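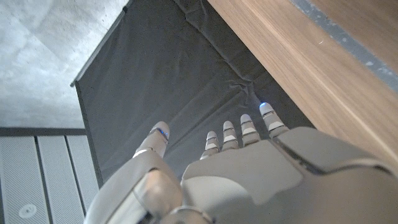 A pale gray robotic hand over a charcoal-gray fabric panel.

Charcoal is the most returned color in contract upholstery, according to Hok-lam Shih, who has run the dye lab at Natberg for nine years. Black hides its errors and mid-gray can be corrected. Charcoal does neither.

"A charcoal is three dyes, usually a yellow, a red and a blue, all at high depth," Shih says. "If one of them goes on the fiber a little faster than the other two, you get a gray with a cast. Green is the common one. The customer will call it dirty, or old, or say the roll is from a different supplier. They almost never say green."

The lab handles matching for two mills and dyes only polyester and polyester blends. A new shade starts with a cut sample from the customer, which is conditioned overnight before anyone measures it. Shih is strict on this point. Moisture content changes the reading, and a swatch that has spent the morning on a car dashboard will read differently by the afternoon.

The measurement itself is done on a spectrophotometer, with the cloth folded until no light passes through. Shih then looks at the same sample in a light booth under daylight, store lighting and a warm household lamp.

"The instrument gives me a recipe. The booth tells me if the recipe is acceptable," he says. "Two cloths can match under daylight and separate completely under a warm lamp. That is metamerism, and with dark grays it is the usual reason for a claim. The sofa was approved in an office and delivered to a living room."

Asked how to avoid it, he says the reliable method is to use the same dyes as the original, where these can be identified. Where they cannot, he writes several recipes and picks the one that holds best across all three lamps, even if it is not the closest under daylight. Some customers object. Shih sends them both swatches and asks them to carry the pair around the building.

Lab dyeings are run in small sealed pots. Production is run in jets holding a full batch of cloth, and the two do not behave alike. The ratio of liquor to fabric is lower in the jet and the heating rate is harder to control. On the Tang quality, a dense flat weave, the lab holds the rate of rise down through the middle of the cycle, where most of the dye moves onto the fiber. This adds 40 minutes to the run.

"Production does not like it," Shih says. "I understand why. But a shade correction costs a second cycle, and the cloth is worse afterward. The hand gets harsh and the pile, if there is pile, lies down."

Pile is a separate problem. Stodotis, a short-pile velour, reads lighter or darker depending on the direction it was last brushed. Shih measures it in four rotations and averages the results. He also marks the pile direction on the back of every approval sample in chalk, a habit he started after an upholsterer cut seat and back panels in opposite directions and returned the lot as mismatched. The dyeing was within tolerance.

On tolerance, he is less comfortable with a single number than many of his customers are. A total color difference can pass while all of it lies in one direction, and the eye is more sensitive to a shift in hue than to a shift in depth when the color is close to neutral.

"I write two limits, one for lightness and a tighter one for hue. Purchasing departments want one figure they can put in a contract. I give them the one figure, and then I attach a page."

Rubbing is the other test that dark shades tend to fail, mainly when wet. Polyester holds its dye well once the dye is inside the fiber, so the loose color on the surface is the part that comes off on a pair of light pants. Natberg clears it with a reducing bath after dyeing. Shih checks the cloth again after finishing, as heat and softener can bring dye back to the surface.

The lab is now working on a charcoal for Flurby, a recycled yarn that arrives with a base color of its own. Some lots are slightly yellow, others slightly gray. Shih has asked the spinner for an undyed reference from each lot and has begun receiving them, although the October lot came without one. He dyed a pot from it anyway and has put it at the back of the booth until the reference arrives.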